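Striped carpet goes down at Covow Works, ground floor reopens Monday

Fri 24 February 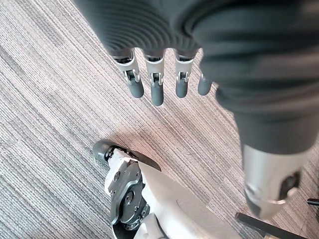
Tenants at Covow Works will get their ground floor back on Monday morning, after two weeks of using the side entrance and the back stairs. The building has replaced 3,851 square feet of flooring in the main workroom, the long corridor and the two meeting rooms next to it. The new floor is striped carpet throughout.

The old carpet had been in place since before Covow took over the building. It had worn through at the workroom doors and along the path to the kitchen, and several seams had been taped over more than once. Tenants raised it in the last two yearly surveys, and a small section near the elevator was pulled up in August after a leak from a radiator pipe.

"People had stopped rolling carts through there," said Leokadia Czerwiński, who manages the building. "They would pick the thing up and carry it over the bad seam. We patched it for as long as we could."

The work was done by Cleritz, a flooring contractor that has also done the stairwells in the same building. The crew cleared one half of the workroom at a time so that tenants could keep using the other half. Desks and shelving were stacked at the window end for the first week and moved back last Thursday.

The choice of pattern took longer than the laying. Covow put three samples on the floor outside the kitchen for a month and asked people to leave a sticker next to the one they liked. The building received 163 stickers. The striped sample came first, a plain one came second, and a speckled one finished well behind.

Guilan Song, who runs a pattern-cutting business on the second floor, voted for the plain carpet and still prefers it. She said stripes make it harder to find a dropped pin. "I asked for a plain strip under the cutting table and I was told to bring my own mat, so I am bringing my own mat," she said.

Calum Aitken, the Cleritz site lead, said stripes call for more care in the laying than a plain carpet does, especially in a long room. The walls of the workroom are not quite parallel, and a stripe set square to one wall would have drifted visibly by the time it reached the other. The crew took its line from the corridor door and let the difference fall along the radiator side, where most of it is under furniture.

"You snap your line and you trust the line," Aitken said. "If you start trusting the wall you will be pulling it all up again."

Two problems came up during the job. The subfloor near the loading door was uneven and had to be leveled before anything could be laid, which cost the crew two days. The first delivery was also short, and the smaller meeting room had to wait for the second. Both meeting rooms are now finished.

An area of 871 square feet at the back of the building, used for storage, was left out of the project. Czerwiński said it will keep its bare concrete for now, as the tenants who use it told her they like being able to hose it down.

The following applies from Monday:

The main entrance and the ground floor corridor open at 7 a.m. The side entrance goes back to deliveries only.

Meeting rooms can be booked again through Jollo, the building's booking page. Bookings made for the side lounge during the work have been moved over and do not need to be entered again.

Desks without wheels should be lifted when they are moved. Anyone with a rolling chair may keep it, but hard plastic floor mats with spikes on the underside are not allowed on the new carpet.

Spills should be blotted and reported at the front desk on the same day. The desk has a bottle of cleaner and a stack of cloths. Tenants are asked not to use their own products.

Vacuuming will be done on weekday evenings by Siu-ming Chou and his team, who will start in the corridor. He has asked tenants to keep cables off the floor overnight where they can, and to sweep up thread and wire clippings before they leave.

Offcuts are free to take. They are stacked beside the loading door and will go to recycling at the end of next week. The larger pieces have already been claimed by Hsiu-ying Choi for the practice room she rents on the third floor, where the neighbors below have complained of noise.

A deposit of $400 remains payable on the larger meeting room for events with food. Questions about the floor can be left at the front desk or sent to the building office.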